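To: arm-users list
Subject: Re: [arm-users] Gripper stops closing halfway, no error

On Thursday, the Hapeta bench at Skastlow wrote:

> Our arm has started giving up on paperbacks. It comes down beside
> the book, starts to close, then stops with the fingers part way in.
> Nothing in the log. Restarting clears it for an hour or so. Has
> anyone else had this, and is it safe to keep running?

Yes! We had exactly this at Grisbridge in March and I am so pleased to see somebody else with it, because I was beginning to think we'd imagined it.

Ours was the force limit. After a long run the Ulari controller drifts on its zero reading, so it believes the fingers are already pressing on something and quietly stops. Ours was reading 102 counts with nothing in the grip, when it ought to sit at 2 or less. Print the raw value before each close and you'll spot it right away.

On safety, please don't raise the limit to get past it. We tried that (my idea, sorry) and when the zero came back by itself the next close was hard enough to crease a cover and crack a finger pad. Hands well clear until you've re-zeroed.

We now re-zero with the fingers open before every pick. It's a lovely small fix, one line in the pick routine, and we've done 1,000 picks since without a stall. I'd still love to know why it drifts, so if you get a log of the raw values over a full day, do post it!

Grisbridge bench
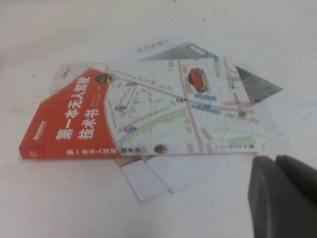
Gripper beside the driverless technology paperback, loose sheets underneath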